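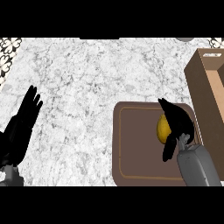 Grantee Updates > Food & Small Business

Himgate Shared Kitchen: Progress Report to the Kernomex Fund

Submitted 17/10/2020 by Setareh Khosravi, kitchen manager

Summary

The kitchen is open and licensed. Member businesses have been cooking in it since the summer. The build-out ran later than the schedule in our application, mainly over the ventilation hood and the grease interceptor, and spending on those two items went over the original line. Spending on cold storage came in under. We are asking for permission to move the difference between lines. We are not asking for additional money.

The food safety classes described in the application have started, though in a different form from what we proposed. The evening market has not started and we no longer expect it to happen during this grant period.

Build-out

When we signed the grant agreement, the building still had the floor plan left by the previous tenant, a dry cleaner. The first contractor's drawings put the hand sink on the far side of the dish area. The county plan reviewer sent them back because a person working at the range would have had to walk through the dish area to wash their hands. The revised drawings moved the sink next to the cooking line and shifted the door to dry storage. This was a better layout and we should have caught it ourselves.

The hood was the long item. The model in our application was quoted for a lower roof than the one we have, and the duct run had to be extended and supported at the top. The roofer and the hood installer each thought the curb was the other's job. It sat for most of a month before we got both of them on a call. The curb was built by the roofer in the end, and the invoice is in the attached folder with the roofing invoices, so please look there if it seems to be missing from the ventilation section.

The grease interceptor had to go outside instead of under the floor. The slab is thicker than the building records show, and cutting it would have cost more than trenching along the alley. The city required a permit for the alley work. While the trench was open we had the water line replaced as well. The landlord paid for the water line and it does not appear in our accounts.

Flooring, wall panels and lighting were finished without trouble. The final health inspection passed on the second visit. On the first visit the inspector noted a missing thermometer in the reach-in cooler, an unsealed gap behind the mop sink, and no written procedure for members' labeled food. All of these were fixed within the week.

Cold storage

We budgeted for a new walk-in cooler. Instead we bought a used Polier unit from a restaurant supply dealer who was clearing out a closed location. It was taken down, moved and put back up by the dealer's crew, with a new compressor and door gasket included in the price. It has held temperature since it was installed, including through the hot stretch in August. The log sheets are kept on a clipboard on the door and copied to a binder in the office. The warranty on the compressor is shorter than it would be on a new unit, so we have put part of the savings into a repair reserve, subject to your approval.

Freezer space is tight. Members who make soup and dumplings use far more of it than we planned for. We assigned shelves by business at first and have now changed to assigning by the bin, with a monthly charge for each bin past the first. That has helped. A second chest freezer is on the list for next year.

Members

We have 6 member businesses under signed agreements. The application projected more by this point. Several people who had planned to join were making food for office catering or for events, and that work stopped in the spring. Some of them have told us they intend to come back when orders do. We are not holding places for them, since there is no shortage of hours at present.

The current members make tamales, granola, frozen dumplings, soups, hot sauce, and pastry. The pastry business, Sárközi, is the heaviest user of the space. They start well before dawn and are out by midmorning, which suits everyone else. They were previously baking out of a church kitchen that closed to outside groups. They have taken on one part-time employee since joining.

The hot sauce maker had to have her recipe reviewed as an acidified food before she could sell in stores. We paid the lab fee from the technical assistance line, as the agreement allows. The review took longer than the lab's website said it would. She now has her letter and is selling through the hardware store and the farm stand on the county road.

One business left. The owner found the drive too long and has gone back to working from home under the cottage food rules. She gave proper notice and her deposit was returned.

Rates and hours

The hourly rate is unchanged from the application. We added a lower overnight rate at the members' request, and it is used mostly by Sárközi. Members book through a shared online calendar. We looked at paid booking software and decided against it while the group is this small. The calendar works as long as people remember to cancel hours they are not going to use, and there have been some gaps on that. From November, a booking canceled on the same day will be charged at half the normal rate.

Because of the current health rules we limit the kitchen to 2 businesses at a time, with one on the cooking line and the other at the prep tables. Before the rules came in we had planned on twice that. The limit has a direct effect on income during the popular afternoon hours and very little effect at other times.

Cleaning is the subject that takes up the most of my time. Each business is responsible for its own station, and the last one out signs the closing sheet. The disagreements have been over shared things: the floor drain, the dish racks, the outside trash. We rewrote the closing sheet so that every shared item has its own line and initials. We also moved the trash pickup a day earlier, at no extra cost. Complaints have dropped off.

Cutting boards and knives were another early problem. Shared boards were getting used for raw meat and then put back with the others after only a rinse. Boards are now color coded by use and the chart is posted above the dish sink. Members who prefer their own equipment keep it in a locked bin with their name on it.

Food safety classes

The application described an in-person class with a printed workbook, taught in the kitchen itself. We moved it online. Our instructor teaches by video, and we mail the workbook ahead of time. The exam still has to be taken in person with a proctor, and we hold it in the library's meeting room with the tables spread out.

Nearly 30 people have completed the class, including people from outside the membership. That group is mostly staff from school cafeterias and a nursing home, whose employers paid the full fee. The fee income was not in our budget. We have used it to keep the class free for anyone thinking of starting a food business in Himgate.

Video works well for the parts on temperature, storage and labeling. It works poorly for handwashing and for thermometer calibration, where people need to do it with somebody watching. The instructor has added a 45 minute practice session in the kitchen for small groups, held before the exam. People have asked for it in Spanish, and we are looking for a second instructor who can teach it.

Evening market

We proposed a monthly evening market in the parking lot behind the building. The landlord agreed and we had begun talking to the city about closing the alley. All of that is on hold. The funds in the market line have not been touched apart from a small deposit on tents, and the tent company has agreed to carry it over. We would like to discuss whether the rest should be returned, held, or used for a pickup window on the alley side. The members favor the window. It would let customers collect orders without coming inside, and we have an informal quote from the same contractor who did the wall panels. I can send the drawing.

Budget

The full statement is attached. The points that need your attention are these:

Ventilation and plumbing are both over. The reasons are given under Build-out.

Cold storage is under, due to the used unit.

Utilities are running above estimate. The gas bill is close to what we expected and the electric bill is not. The walk-in accounts for part of it. We have asked the power company to check whether we are on the right commercial rate and have not had an answer.

Insurance renewed at a higher premium after the carrier reclassified us from food retail to food manufacturing. Our broker is getting other quotes.

Member income is below projection for the reasons given above. Class income covers part of the gap.

Next period

We plan to sign up more members for the midday hours, where the calendar is emptiest. I have been talking with a meal delivery program for seniors that has outgrown its space and only cooks at midday. They need a tilting braising pan, which we do not own, and they may be able to bring theirs. The electrician needs to look at the panel before we can say yes.

We also need to reseal the floor near the dish machine, where the coating is lifting. The installer has agreed to do it under warranty and wants the room empty overnight. I am working out a date with Sárközi, as theirs is the booking it affects.

Requests for your decision: the transfer between budget lines, the repair reserve, and the use of the market funds. Invoices, the inspection letter and the member agreements are in the attached folder.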